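From: Selim Kozan
To: home-automation list
Date: Oct 23, 2026
Subject: Re: Folding, again: are we there or not?

On the list, Falus wrote:
> I keep seeing clips of arms folding towels and the comments say
> laundry is a solved problem. My sister runs a small wash-and-fold
> and asked me whether she should hold off hiring. I told her no, but
> I couldn't give a proper reason beyond "towels are easy". Jeans are
> a third of what she handles. Has anyone on here tried denim, and
> what did the cycle time look like? Also, does anybody still have the
> Jolier gripper drawings? The link in the archive is dead.

Your answer to your sister was the right one. Some detail, in case it helps the next time she asks.

I have been working on trousers with the Premis group since February. Two arms on a common rail, parallel grippers, one garment in the work area at a time. The policy is trained from teleoperated episodes. We have 773 of them on denim after discarding the ones where the operator had to reach in by hand.

Towels are easy for the reasons you would guess. A towel has four corners, one layer and the same stiffness everywhere, and you can pick it up wrong and still recover. Jeans have a waistband that behaves like a belt, pockets that open when you drag across them, and doubled seams that hold a crease where you don't want one. Two legs also means two layers in most grasps. If the fingers take only the top layer, the lower leg stays behind and you get a skewed fold that looks fine until the second fold is laid over it.

Our figures, for what they are worth. Starting from flat and aligned, the system finished an acceptable fold in 81 of 100 trials. Starting from a leg lying across the body of the garment at an odd angle, it dropped to 46. We did not bother tabulating starts from a crumpled heap. Median time from flat was a bit over 2 minutes. A person at a wash-and-fold does a pair in seconds while talking to a customer, so the labour comparison is not close.

Most of the time goes into flattening. The fold itself is three or four moves. Getting to a state where those moves are valid can take any number of small tugs, and the policy is poor at recognising when it should stop tugging. We have a cap of 5 attempts per edge, after which it gives up and flags the operator.
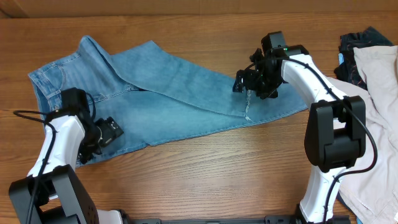
Worn hems are a separate nuisance. Loose threads catch in the finger plates, and when the gripper opens the hem comes along with it. Oral suggested taping over the gaps at the fingertip, which cut the snags but also cost us some grip on thin fabric. We have gone back to bare plates for denim and will probably end up with a tool change, which I had hoped to avoid.

The cables are the other thing I would do differently. Ours run outside the arm with a fair bit of slack, and a loop dragging over the cloth will undo a flattened edge. If you are building from scratch, route them along the arm and clamp them close to the wrist. It is a dull afternoon's work and worth it.

As for whether machines can do this chore yet: they can do it slowly, one piece at a time, from a favourable start, with a person nearby. Sorting a mixed basket, turning legs right side out and picking one garment cleanly off a pile are all upstream of folding and I would rate each of them as harder. A shop needs the whole chain.

If your sister wants to spend money on something, a decent folding table at the proper height will pay back sooner.

On the Jolier drawings, I have the second revision as STEP files, but not the first. The mounting holes moved between the two, so check what you have before printing anything. I can put them on the list server if whoever looks after it these days will tell me the size limit.

Selim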